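## About Caltari

Caltari repairs and relines storage bins, trays and hoppers for bakeries, laundries, nurseries and small food packers. The workshop is at Urnness, in a former net store built in 1920, and has 3 bays: one for stripping, one for coating and one for curing. Work is taken in by the single item or by the pallet.

Coatings are chosen by load, temperature and cleaning method. Dry goods normally take a two-part epoxy. Items washed daily with caustic cleaners are given a polyurethane topcoat, which costs more and needs a longer cure. We do not coat over a failed layer; the old material is removed to a sound edge, the surface is keyed, and thickness is measured at each corner before release.
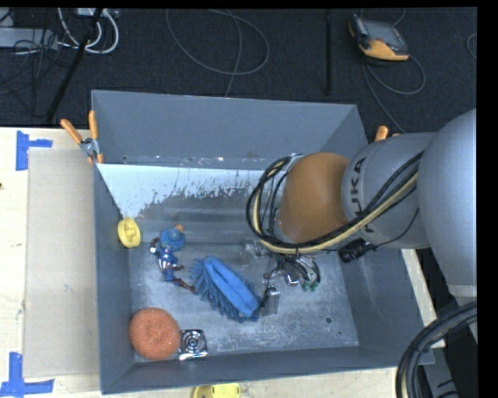
Wear is graded from 1 to 4 on arrival and the grade is written on the job card. Grade 1 is marking that can be cleaned off. Grade 2 covers scuffs and scratches of the sort on the floor of the grey bin, provided the base is still sound. A chipped edge, like the one on its light blue area below the back wall, is noted separately, as coating loss is priced by area. Holes are listed by position and the customer is asked whether they are wanted before any are filled. Grade 4 items are returned unrepaired, with a note of the reason.

The Pons service covers collection and return within the county. The Goto service is for customers who need loan bins while their own are in the workshop; loans run for 3 weeks and can be extended once.

Quotations are free and remain valid for the month of issue. Please send outside dimensions, wall angle if known, and the cleaning product in use.

Page last revised 19/09/2025.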